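A two-armed robot, a padlock and a pink box

I spent most of a morning at Grurotel's lab in Trenthorpe watching a robot fiddle with a key, and I'd go back tomorrow if they'd have me.

The group there has put out a short report on a training method they call Trarkora, and the test they picked for it is one I fail regularly with a bag of groceries on my hip – a small key, a padlock, and a box that won't stay still. Two arms share the job. One steadies the lock, the other brings in the key, and both learn from people steering them through the same moves by hand.

What's new is what happens after that. Most of the demos I've seen before learn a task start to finish and then get lost if one bit goes wrong. Trarkora gives extra practice to the last few seconds before contact, with the wrist cameras doing most of the looking (metal is shiny and awful to judge from far away!). The people steering also start some runs from a bad spot on purpose, so the arms see plenty of ways to get back on track.

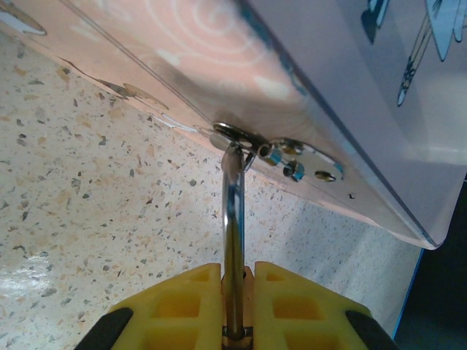
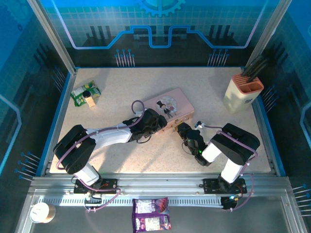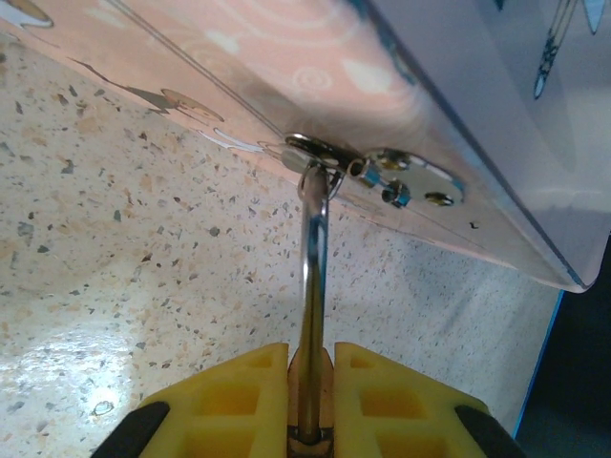
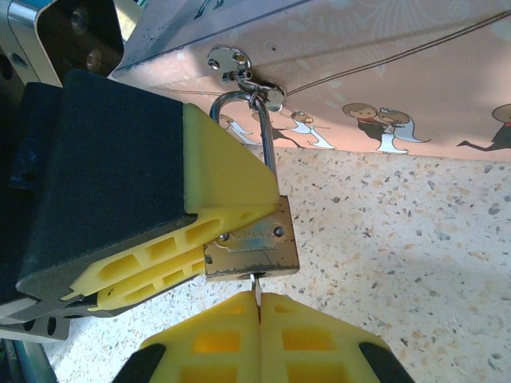

Now for the numbers, which are small. The report covers 20 scored tries with the new method, and 12 of them ended with the lock open. The older way of training, on the same number of tries, managed 7. That's a nice jump, but I wouldn't hand over my house keys yet. Most of the misses came down to the key meeting the lock at a slight angle, and then the arm just kept nudging at it. I know the feeling.

I asked whether a different lock would throw it off. Yes, probably, was the answer. All the training so far, 21 hours of it, was done with one padlock, and a second one is on the list for July along with a rerun under dimmer lights. The Başaran workshop down the road is making them a softer set of finger pads to try too, and I'm curious whether that helps more than the clever software does.

The report is free to read on the Grurotel site, and it's short enough for a coffee break. Skip to the part on failed tries, it's the best bit.

Posted April 17, 2025

3 comments

keyring_kate: 12 out of 20 beats me at my own shed door in winter.

mapleandsolder: Did they score it as a fail if the key went in but didn't turn? Couldn't find that in your write-up.

tobor88: Would love to see the second padlock results when they're out. Please do a follow-up!

Related
Trenthorpe library gets a book-sorting machine
Why robots still hate plastic bags
My week with a robot mower

Contact us | Copyright 2025 | Back to top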